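The Haworth Courier has stopped printing letters from people who disagree with the Haworth Courier. I can date this fairly exactly, as I am the sort of person who keeps old copies in the cupboard under the stairs, and the last properly cross one appeared in May. It was 200 words on the subject of the bus station and it used the word "shambles" twice. Since then the letters page has been a quiet place. People write in to say thank you for the piece on bulbs.

May was also when the paper was sold to Alum, who own the free sheet that comes through the door, the radio station with the competition, and the website that asks you to turn off your ad blocker before it will tell you who has died. I make that 11 titles now between the coast and the ring road. They all have different names at the top and the same recipe on page 19.

I don't want to be sentimental about the old Courier. It once ran my brother-in-law's wedding picture under a headline about drainage. But it did send a real person to sit through planning meetings, and that person wrote down what was said, and the next week you could read it and be annoyed by something specific. The planning meetings still happen. What we get now is a paragraph from the council's own press office, with the council's own adjectives left in.

Last month Alum put up a notice about its "renewed promise to local readers". It ran to 130 words and four of them were "local". I read it over my lunch, then read it again in case I'd missed the promise. 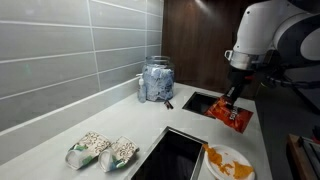

Sutrisno Harahap wrote in under my last post to say I was being unfair, and that the Courier had been losing money for years before anyone bought it. Would I rather have a thin paper or none at all? He also pointed out that I had stopped paying for it myself for most of a year and only went back when they did the half-price offer.

All true, I'm afraid, including the half-price offer. It came with a tote bag.

My answer to the thin paper question is that I would take the thin paper if it knew it was thin. What bothers me is the padding. On one day last month the front page was a story about a new retail park at Zaseck, "set to transform the area", and it was only on page seven that you found an advert for the same retail park, taking up all of page seven. The radio station had the developer on at breakfast. The free sheet had a map. If you had a view against the retail park you could have expressed it to the dog.

Tymofii Hutsuliak did try. He started a petition, got 2932 signatures, which in a town this size is most of the people who own a pen, and sent the total to the newsdesk. The newsdesk turned out to be in Illeck, sixty miles off, and replied asking whether he had a picture of a child holding a sign. He didn't. The story appeared eventually, at the bottom of a column, with Zaseck spelt wrong.
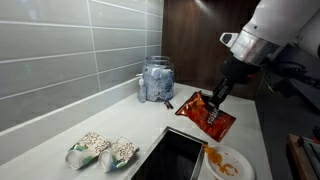 I rang Illeck myself after that, to ask how you go about getting a correction. A very nice young man told me there was an online form. I asked whether anyone there had been to Zaseck and he said he'd seen it on the map — presumably the one in the free sheet. He was covering four of the titles that afternoon, plus the football, and he sounded as if he'd like to lie down. I found it hard to stay angry at him, and I had set the whole hour aside for it.

So I have filled in the form. It has a box for the nature of your complaint, and the box takes fewer letters than the word "Haworth" and the phrase "planning meeting" put next to an ordinary sentence, so I had to send it in three parts. Part two has been acknowledged.

The next planning meeting is upstairs at the library, and I'm going to go and sit in it with a notebook. I can't do shorthand and I don't understand drainage, but I'll put up what I can here, with the names spelt correctly. If anyone has a spare cushion, the chairs are dreadful.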